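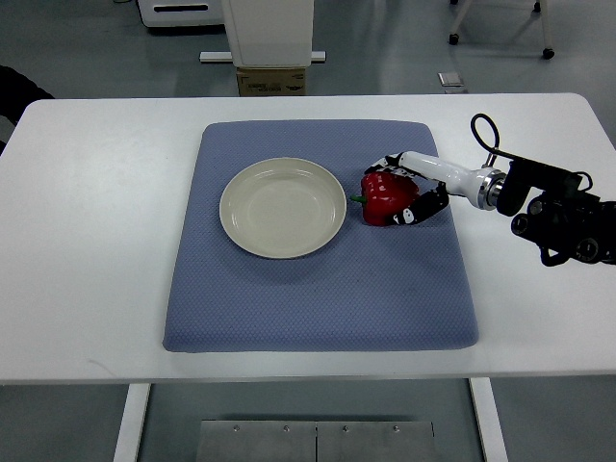
Fig. 14. Mat centered on the table, plate on the left half, red pepper right next to it.

4. Laying the mat and setting a place

Do section 3 first (legs tight, top level). Then:

1. Wipe the tabletop. Damp cloth, no scouring powder. Let it dry all the way.

2. Unroll the Zistivis mat, dimpled side up. If it came folded, leave it flat overnight. Don't iron it.

3. Wide end toward you. The mat is a little wider at one end, easy to miss.

4. Center it left to right. Table top is 1000 mm deep on the Beltrán, 991 on the older Poven, so check wich one you have before measuring from the back edge.

5. Press down from the middle out. Edges stay puffy, fine, leave them.

6. Plate on the left half of the mat, whole base on the padding. Flat-rim plates sit best.

7. Food to the right of the plate. Whole vegetables OK. Peppers go on their side with the stem toward the plate.

NOTE: Plate rocks? Lift the mat, smooth it, put it back. Don't shove the plate around to flatten it.

CAUTION: No hot pans on the mat. No cutting on it either, the padding does not heal.

CAUTION: Keep glass and china off the rounded front corners of the table.

Spills: blot, dont rub. Cold water only. Hang to dry over a rail at least 700 mm long so it doesn't crease.

Replacement mats from Grolusport, ask for Damián Ocampo. Have the table model ready.

Rev. Thu 18 November. Replaces the May sheet.

5. Storing the mat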